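搜索 请输入关键词 站内搜索 高级搜索

机器收拾屋子，学到哪一步了？Otel一间展厅里的半日见闻

2018年4月12日

家里有老人、有孩子、又要上班的朋友，大概都有过这样的念头：要是有一台机器，晚上等大家睡下了，能把桌上乱放的东西一样一样归回原处，该有多好！扫地的圆盘子这些年已经进了不少人家，洗碗机也不算稀罕，可是真正磨人的那些零碎活儿，收个杯子、叠件衣服、把梳子放回抽屉里，到今天仍然要靠人的两只手。带着这点私心，记者前几天去了一趟Otel，看了看设在老商场二楼的家务机器展，在里面一待就是大半天，连午饭都差点忘了吃。

展览由Iltico主办，这家公司原本做的是仓库里的分拣设备，把纸箱从这条线搬到那条线，一搬就是很多年。公司的人讲，纸箱是最好伺候的东西，方方正正，六个面都平，尺寸还都印在单子上。转到家务上来以后，才晓得家里的东西有多么不讲道理：有软有硬，有圆有扁，有的一捏就瘪，有的一碰就滚，同样是一把勺子，十户人家能有十种样子。所以这次展出的项目，取名叫Omley，目标定得很实在，先把桌面上的小件东西拿稳、放好，其他的往后再说。

记者一开始还有点失望，心想大老远跑来，就看机器拿勺子吗？可是看着看着，倒看出些味道来了。展厅里几张桌子依次排开，每张桌上摆着日常用的物件，都是家家户户抬眼就能见到的。工作人员先让观众自己来取一样东西，取完了再问：您刚才是从哪里下手的？十有八九答不上来。我们的手太熟了，眼睛还没看清楚，手指已经找好了地方，该使多大的力气，心里早就有数。轮到机器，这些全要从头学起，哪里厚，哪里薄，哪里能夹，哪里夹了会打滑，一样也省不掉。

就拿梳子来说吧。要问一把气垫梳或者排梳该拿哪里，三岁小孩也知道拿柄。可是机器夹爪从上面下来，首先碰到的很可能是宽宽的梳头，上面密密的一片梳针，夹得轻了抓不牢，夹得重了又怕把针压弯。要去夹柄呢，柄又细又光，还是圆的，稍微偏一点，整把梳子就会在爪子中间转起来，像跷跷板一样一头沉下去。讲解的人说，他们试过好几种垫在夹爪内侧的材料，硬的耐用但是滑，软的咬得住东西，用久了又会起皱、破边，隔一阵子就要换，到现在也没有找到一种叫人完全满意的。

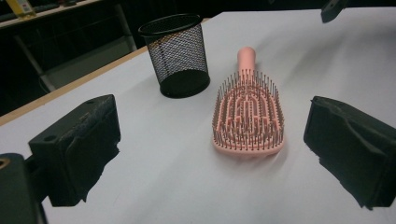
说到这里，就要提一提机器是怎么学的。Omley用的办法，说起来并不玄妙，就是请人手里握着一只和机器差不多的夹爪，用它来做家务，一遍又一遍地做，把每一次怎么靠近、怎么合拢、怎么抬起来都记下来，再交给机器去琢磨。项目组告诉记者，到目前为止，桌面整理这一类动作已经记了2000段，其中经过检查、认为可以拿来用的有857段。记者听了吓一跳，做了这么多，能用的还不到一半？对方倒很坦然，说有的是中途碰倒了别的东西，有的是手挡住了镜头，还有的是做得太快，机器看不明白。人做家务讲究麻利，教机器却要慢下来，好些刚来帮忙的人最不习惯的就是这个“慢”字。

那么效果究竟怎么样呢？记者在现场看了一轮演示。机器要做的事情是把一样小东西拿起来，放到旁边的托盘里，我们做起来眨眨眼就完了，它用了20秒。中间有一段，爪子悬在半空里一动不动，旁边一位带孙子来的老太太忍不住替它着急，一个劲儿地说“往左一点呀，往左一点”。后来东西总算落进了托盘，小朋友带头鼓起掌来，大人们也跟着笑，气氛倒是十分热闹。第二轮就没有这么顺利，东西夹到一半滑了下来，工作人员上前摆好，又重新来过。

杯子、笔筒这类站着的东西，又是另外一种难处。人看见一个空笔筒，伸手握住筒身就提起来了；机器要先判断它有多高，口朝哪边，里面有没有装东西。要是遇上金属网做的，麻烦更多一层，网眼能透出后面的桌面，机器的“眼睛”有时候会当那里什么都没有。玻璃杯也有同样的毛病。项目组把这类东西统统叫作“看不实的”，单独列了一张表，打算放到下一个阶段慢慢对付。

除了家里的活儿，展览还有一小块地方讲的是店铺。Caron是一家做日用百货的连锁店，今年和Iltico谈了合作，想看看能不能让机器在打烊以后做些理货的事情，比如把顾客拿起来又随手放下的商品归回原来的格子。开过店的人都知道，这件事看着轻松，做起来没完没了，尤其是梳子、发夹、小镜子这几排货架，一天下来能乱得认不出原样。Caron方面的态度相当谨慎，说目前还只是在后面的库房里试，货架前面一律不放机器，店员的班次也没有因此作任何调整。

记者顺口问了一句，那店员们怎么看呢？据介绍，起初大家多少有些顾虑，看过几次之后反倒放下心来，因为机器理一格的工夫，人已经理完一整排了。倒是有人提出来，与其让它理货，不如先让它学会把空纸箱压平捆好，那才是打烊以后最不愿意干的活。这个建议项目组已经记下，不过纸箱压平要用力气，夹爪眼下的力道还不够，恐怕要另外做一套工具。

关于价钱，现场问的人最多，回答也最含糊。主办方反复说明，展出的设备都是研究用的，没有定价，也没有上市的日子。有一位观众开玩笑，说要是比请钟点工还贵，那还是请钟点工吧，至少钟点工还能陪着说说话。讲解的人听了也点头，说家里真正的活儿都是连在一起的，收梳子的时候顺便把掉下来的头发清一清，看见台面有水印顺手抹一把，这些“顺便”和“顺手”，机器现在一样都不会。它只认得交代过的那一件事，做完了就停在那里等着。

也有观众关心安全。家里有小孩子，会不会夹到手？据项目组介绍，夹爪合拢的力量设了上限，碰到意料之外的阻力就会松开，展厅里每张桌子旁边另外装了急停按钮，由工作人员看着。至于以后真的进了家门，没有人在旁边盯着的时候怎么办，他们说还在研究，眼下不敢打包票。记者觉得这话听着比拍胸脯要踏实一些。

临走的时候，记者又绕回到放小件物品的那张桌子跟前，多站了一会儿。一位上了年纪的先生正弯着腰，学着机器的样子，只用拇指和食指两根指头去夹东西，试了好几回，才找到一个不歪不晃的位置，直起身来说，哎呀，原来这么不容易。旁边的人听了，也都挽起袖子要试一试。这张桌子后来排起了队，成了整个展厅里人最多的地方，讲解的人索性搬来凳子，让大家坐着慢慢玩。

展览将持续到6月，地点在Otel老商场二楼东侧，从正门自动扶梯上去右转即到，免费入场，不必预约。每天上午和下午各有一场演示，赶上人多的时候请稍微早一点到，站在前排才看得清楚夹爪的动作。带小朋友前往的读者请注意，演示进行当中不要把手伸过桌沿；亲手试用夹爪的桌子设在出口一侧，排队即可参加。Omley项目组还在现场放了一本留言簿，请大家写下家里最想交给机器去做的一件家务。记者翻了翻，写叠衣服和刷锅的最多，也有一页是孩子的笔迹，端端正正写着“帮我找另一只袜子”。

（本站记者）

相关新闻
Caron库房试行夜间理货，店员班次不变
Otel老商场二楼改造完工，东侧先行开放
从搬纸箱到收桌子：Iltico的转行之路
扫地机器人选购，先看看自家的门槛有多高
洗碗机里的筷子怎么放才洗得干净
旧家电上门回收，这几样东西请提前拆下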